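Simulation notes: resetting the kitchen cell after the gripper update

The simulated kitchen cell went back into service in February with a rebuilt gripper model, a new wrist camera mount and a cleaned-up contact setup for the countertop objects. Rostam Ahmadpour did the gripper work. Golnar Rashti ran the checks. Anyone who branches from the Drisia repository should pull the current cell file before starting new runs, as the old one will load without an error and give different contact results.

The fault first showed up in the bowl task. The arm would reach the grasp pose, the fingers would close, and the held object would creep along the pads during the lift. The joint logs looked normal. Playback of run 387 showed that the collision shapes on the two fingers were no longer mirror images of each other. One had been offset 2 mm along the closing axis when the meshes were last exported.

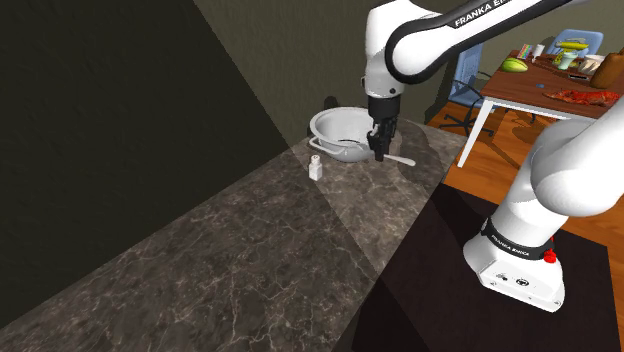
Kitchen cell, bowl task, with the gripper lowered into the bowl. A second view shows the arm base.

The repair was done in the following order. Both finger collision meshes were deleted and rebuilt from plain boxes. The visual meshes were left alone. The tool center point was then measured again from the flange and written to the cell file, replacing the value that had been carried over by hand from the Feridberg layout. Friction on the finger pads was set back to the default. Several people had raised it in their own branches to hide the creep, and those local values should be removed.

The wrist camera was handled separately. Its mount is now a fixed child of the hand link and no longer a free body with a constraint, which removes the small lag that Chi-keung Kao reported on fast wrist turns. Camera pose is stored with the hand and should not be edited per task. If a task needs a different view, add a second camera.

Long, narrow handles are the hard case for this gripper. Contact is made over a short length of pad, and a small error in hand rotation is enough to load one finger before the other.

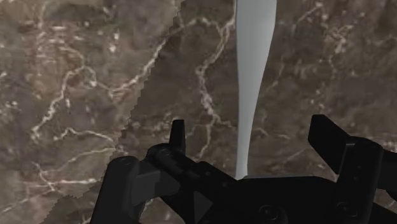 For that reason the grasp check is now run with a tapered handle as well as the standard block. Close at low force, hold for 1000 steps, then compare the object pose in the hand frame at the start and end. Any drift above the limit in the config fails the cell. Golnar ran the full set of 2636 grasps on the new file and the creep did not come back. A few runs still failed on reach, all with the object placed close to the wall. Those are planner failures and have been logged under that heading.

Two items remain open. The countertop texture does not match across a panel seam, which has no effect on contact but may matter to anyone training on wrist images. Ctibor Vaněk has the material file. The reset script also leaves the fingers at their last width if a run is stopped by hand, so send an open command before reloading.

Questions on the cell file go to Rostam.

Drisia Project Newsletter | Contact the editors | © 2019 Nouri Automation Group | Back to top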